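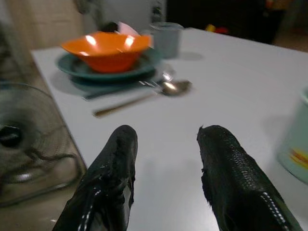
Table-setting arm coming along at the Ullmont workshop

Well, the dinner table build is moving again! We've put 200 hours into it at our shared workshop in Ullmont, and the Skamport grant (a tidy $2,000) is nearly gone.

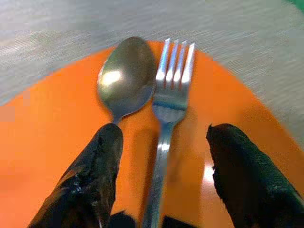
Cutlery is what I've been fussing over all month. The control code, which we call Bovura, likes cups well enough but gets muddled by thin, shiny things. Put a spoon and fork side by side on an orange plate, nearly touching, and it has to choose which one to go for, with all that glare coming off the metal. I've rewritten that bit 8 times and I'm still tinkering, so if you know your way around grasp planning, please come and say hi!

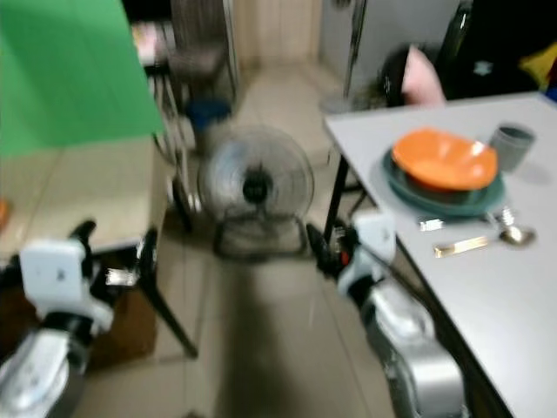 Both arms out by the table, bowl stacked on the teal plate.

Next open night is in November.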